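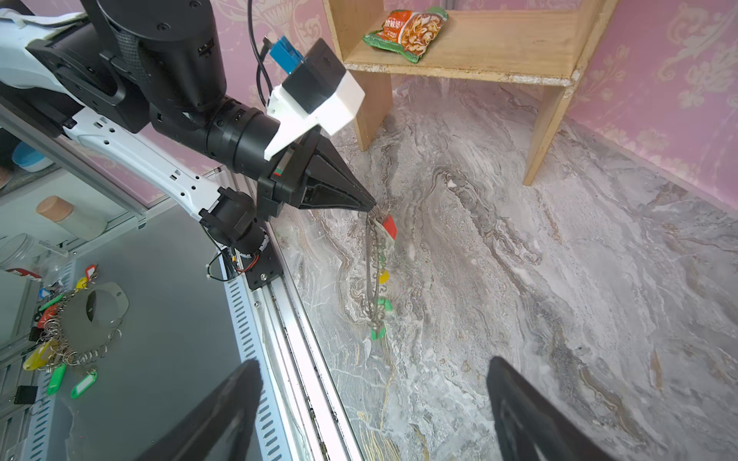 I need a system for colored key tags that other people can follow without me standing next to them. I look after the keys for a small rental building (Pornora, it has a shop downstairs and apartments above) and they have grown past what one ring can hold. At the moment there are two ways of doing it, both mine, and both annoying. One set hangs as a chain of split rings, each ring through the next, with a red tag near the top, a yellow one partway down and green at the bottom. The other set is on a flat disc with a round hole in the middle and rings going around the outside. It usually lies on the side near the jar with the wooden lid.

The colors made sense when I started. Red was for anything that locks from outside, yellow for meters and utilities, green for the rest. Then "the rest" turned into most of the keys, so now I have green tags that mean the bike room, the attic hatch, the mailboxes and a padlock I no longer remember buying. I do have plenty of tags left. I bought a bag of 120 from Kołodziej, which is the hardware store near us, and they come in mixed colors, the kind with a paper slip under a clear window.

What I want to know:

- Is it better to go by color or by number?
- Chain or disc? The chain is easy to hang up but I have to hold the whole thing out to get to the lowest ring. The disc keeps everything at the same distance but takes up more room in a pocket.
- What do you write on the slip? I don't want the address on there in case they get dropped.

Things that matter: a plumber or a neighbor sometimes has to take the keys for an hour. Nothing is electronic and the owner wants to keep it that way. I can drill into the wall in the hallway but not in the shop.

Viewed 251 times

---

**Answer 1 (accepted)**

Use both, but give each one a single job. Color should tell you the kind of place and the number should tell you the exact door. If the color has to do everything you run out of colors, and that is what happened with your green.

I did this for a building with more doors than yours, I think. Steps in the order I would do them again:

1. Take every key off every ring. Do it on a table with a towel on it so they don't slide off.
2. Walk the building with all of them and a roll of masking tape. Try each key in each lock. Put tape on the key and write the door on the tape as soon as it turns. Don't trust the old tag.
3. Anything that fits nothing goes in an envelope marked "unknown" with the month on it. If you haven't needed it by next December, throw it out or give it to the owner.
4. Group the keys that are left. My groups were outside doors, utilities, shared rooms, apartments. Four colors.
5. Number straight through, and don't restart at 1 for each color. If you restart, you get a red 2 and a green 2, and over the phone people only hear "2".
6. Write the list on paper and keep it somewhere the keys are not.

For the slip, write the number only, in pencil. Ballpoint fades under those plastic windows if they get any sun, and felt pen bleeds when the tag gets wet. Pencil stays. If you want a second line, put a phone number on it with no name and no street. Whoever finds the keys can call, and they learn nothing from the tag.

On chain or disc, my opinion is disc for the set that stays home and separate rings for anything you lend out. A chain of rings through rings is the worst for lending, because to hand over one key you have to open a ring in the middle and then the bottom half comes off with it. I lost a cellar key that way. It was on the bottom half and the bottom half went home with an electrician.

Also check the rings themselves. The thin split rings that come with cheap tags open up after a while, and you notice when a tag is on the floor and the key is somewhere else. Buy the next thickness up. They are harder on the fingernails but you can open them with the blunt side of a butter knife.

> *Comment from the asker:* Thanks. I did the tape walk this morning and it took much longer than I expected. I had 12 keys for doors I was sure of and a handful that opened something other than what the tag said. The attic hatch key was tagged as the bike room, and the bike room key had no tag at all. The mystery padlock is on the gas meter cabinet, so that one moves from green to yellow.

---

**Answer 2**

just get a key cabinet from any hardware store, they have hooks with numbers already. problem solved

> *Comment:* The asker wrote that people need to carry the keys around. A cabinet doesn't help with that part.

> *Comment:* It helps with the part where they come back. An empty hook is easy to see. I'd still get one for the hallway wall, a small one, and hang the lending rings in it.

---

**Answer 3**

I want to speak up for the disc, since the accepted answer only gives it a few lines.

A disc with holes punched around the rim and a split ring through each hole has one advantage over everything else I have tried: the order can't change. On one big ring the keys slide past each other and number 5 ends up beside number 9. On a disc each one has its own hole. If you go clockwise from a fixed starting point you can find a key by feel in a dark stairwell, and I have done that more than once.

What makes it work:

- Mark the starting hole. A dab of nail polish next to it is enough. Without a mark you don't know where "first" is.
- Leave a gap. Don't fill every hole. An empty hole between groups does the same job as a color change and you still have room for a new lock.
- Key and tag on the same small ring, and nothing else on that ring. As soon as you put two keys on one because "they're both for the basement" the order stops meaning anything.
- Put long keys opposite each other. If all the long ones are on one side the disc hangs crooked and digs into your leg.

Metal or stiff card both exist. Card is lighter and you can write on it, but the holes wear out. Metal lasts longer but it is heavy, and it will scratch a table if you drop it there every evening, so put down a mat or a piece of cork.

About the tags: the Gelico ones with the snap window are fine and the slips are a standard width, so you can cut your own from an index card when you run out. The Nistari ones are nicer to hold but the window doesn't open again after you close it. I had to cut mine off when a tenant moved out and the lock was changed. Wouldn't buy them for a building where things change.

I don't agree with pencil only. Pencil is hard to read for older neighbors. I type the numbers large, print them, cut them out and slide them in. It took part of an evening.

---

**Update from the asker**

I went with a mix of the answers. The disc is now the home set and it doesn't leave the hallway. Anything a plumber or neighbor might need is doubled and hangs as a single ring with one key and one tag. The chain is gone.

Colors: red is still outside doors, yellow is meters and gas, green is shared rooms only. Apartments got blue. I didn't have enough blue in the bag so I had to go back to Kołodziej, and they only sell the mixed bag, so now I have even more green tags than before. If anyone needs green tags, ask.

Numbers run straight through as suggested. The list is in the folder with the insurance papers. I wrote the numbers with a fine black pen in the end, which I know was advised against. We'll see how it looks after the summer.

One problem remains. When the disc is put down flat the keys fan out around it and that's fine, but when I pick it up by the rim they all swing to the bottom and bunch together, tags on top of tags, and I have to shake it out before I can read anything. The rings move freely in the holes. Is that just how discs are, or are my rings too big?
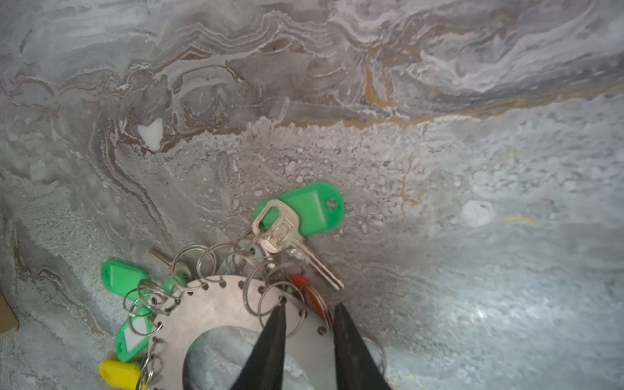 Your rings are probably too big, was the first reply to the update. It went on to say that the ring should only be large enough for the tag and the key to turn without rubbing, and that with anything bigger they reach over to the next hole and lie on top of each other. The same reply suggested holding the disc through the center hole with a thumb so it stays level while you look for the number.

> *Comment from the asker:* The thumb through the middle works. I hadn't thought of using the hole for that. I'll get smaller rings too but I'm keeping the thick ones on the lending keys.

> *Comment:* Smaller rings are a pain to get onto the disc. Start from the inside of the hole and go outward, and do it sitting down. If the hole has a sharp edge take it off with a bit of sandpaper first or it will catch on the ring.

> *Comment:* Can you hang it flat against a wall? I use one nail through the center hole with a big washer in front so it can still turn. You spin it until the one you need is at the bottom. It rattles when the front door slams but otherwise it's good.

> *Comment from the asker:* I'll try that, the hallway wall is brick so it will be a screw and plug. How far does yours stand off the wall?

> *Comment:* Thickness of a pencil. Enough that the tags don't scrape the paint. If they do scrape, put a bit of felt behind it.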